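Brown paper under a desk setup, does it hurt mouse tracking?

Oona Kuusisto
February 1, 2023
I covered my white table with a big sheet of brown paper to save the top. Laptop in the middle, mouse on its right. Do I still need a pad?

Jahangir Akanda
Yes. Plain paper creases and the pointer jumps. Put a small black pad flat on the paper, close to the laptop.

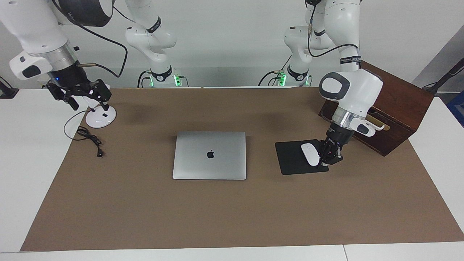
Travach52
No pad here, never had trouble. Tape the corners of the paper though, mine slid all over until I did.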